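From: Gwenllian Prydderch
To: manipulation-stack list
Subject: Re: [manip-stack] Penry 8 planner as default from the next tag?
Time: 16:42

Replying on-list so the Skardale people see it too.

> We've had the new Penry planner running against the Volar
> perception branch for a while now and the numbers look great.
> 2,102 plans requested, and the planner returned a valid
> trajectory within the time budget for all but 8 of them.
> Median planning time is down to 80 ms. I'd like to flip the
> default in the next tag and retire the old sampler before
> December, so we don't have to carry both through the winter.
> Any objections? If I hear nothing I'll merge.

Yes, some objections. I'll try to keep them in order.

First, "valid trajectory" here means the planner was happy with its own answer. I went through the logging code this morning to see what gets counted, and the success flag is set when the solver returns, before the controller has seen anything. If the controller rejects the path on a joint velocity check, or the arm gets halfway and stops on a force limit, the row in the table still says success. So 8 failures out of 2,102 tells me the solver rarely gives up. I would like to know how often the gripper closed on the thing it was sent to, and I can't get that from the log as it stands. The outcome field exists. It's empty in every row I opened.

Second, the 80 ms. Is that with the collision world already built? On my checkout the timer starts after the scene update, and the scene update is the slow part whenever Volar republishes the object list. On a table with a dozen items it republishes a lot, because the IDs keep swapping between neighbors that look alike. Two stacked cups come in as one tall cup, then as two cups sharing a pose, then as one again, and every swap throws away the cached world. I'm not blaming the planner for that. I am saying the person waiting for the arm to move doesn't care which process was busy.

Please move the timer to cover the whole thing, from goal received to first command sent. If it still looks good I'll stop complaining about it.

Third, what was in those 2,102 requests? I looked at the seeds and 1,000 of them come from the synthetic generator, which drops boxes and cylinders onto a plane with a minimum gap between them. That gap is generous. Anything can be reached from straight above and the fingers never have to come down next to a neighbor. I'd like those reported separately, or dropped. The rest come from recorded scenes, which is better, but they were all recorded with the old sampler choosing the approach, so the cases it refused were filtered out before they got to you. We'd be grading the new one on the homework the old one could already do.

Fourth, and this is where I would hold the merge, thin things lying flat. The collision padding in the Penry config is a single number for the whole scene. Set it high enough to keep the fingertips off the table and any grasp on a low object is in collision by definition, so the planner "solves" it by stopping short. Set it low and you get a plan that is fine on paper and depends on the table height being right to within less than the calibration gives us. The old sampler had the ugly per-object override that everybody wanted to delete. I wanted to delete it as well. But I don't see what replaces it, and the migration notes in the branch say "handled by Meler", and when I open Meler the function takes the padding argument and ignores it.

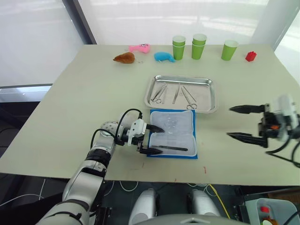
The same goes for shiny metal. Volar's depth on polished steel has never been trustworthy, and the planner takes whatever mesh it is given. With a tray you can get a missing floor or a rim that floats, and the instruments inside either merge into one lump or vanish. With bright windows or curtains behind the table I'd expect it to be worse. The confidence value is in the message. As far as I can tell the planner subscribes to it and then never reads it. Somebody correct me if there's a second code path, I only followed the one.

And then two arms. The branch plans each arm alone and treats the other as a frozen obstacle at its last reported pose. That's fine when one of them is parked. When both are over the same patch of table, the "last reported pose" is old by the time the path runs, and the only thing between them is the controller's stop. I know joint planning is on the roadmap for Meler. It has been on the roadmap for as long as I've been on this list. Cables are not modeled at all, in either planner, so I won't hold that against the new one.

What I'd agree to:

- new planner available behind a flag in the next tag, old one stays the default
- outcome field filled in from the gripper state, and the table re-run on that
- timer moved as above
- padding per object, or a clear error when someone asks for it and doesn't get it
- a test set with flat metal objects, stacked objects, and both arms moving at once

I don't think that's a long list. The second and third are an afternoon each, and I'm willing to do the timer myself if someone who knows the launch files will review it. The test set is more work, and I'd rather have a small one with honest labels than another generator.

On retiring the old sampler before December, I understand not wanting to carry both. I've been fixing merge conflicts in that directory too. But Skardale pins to our default and they don't read the changelog very closely (sorry, Skardale, but you don't), and last time we changed an approach angle underneath them we spent longer undoing it than we had spent writing it. If the flag goes in, they can try it when it suits them and we get a second set of logs out of it.

One question, since I couldn't work it out from the message: were the 8 failures clustered? If they were all the same object or the same corner of the table, I'd like the request dumps before they get rotated off the machine. Failures the planner admits to are the most useful rows in that file, and we have so few of them.

Until then please count this as a hearing-something, and don't merge.

Gwenllian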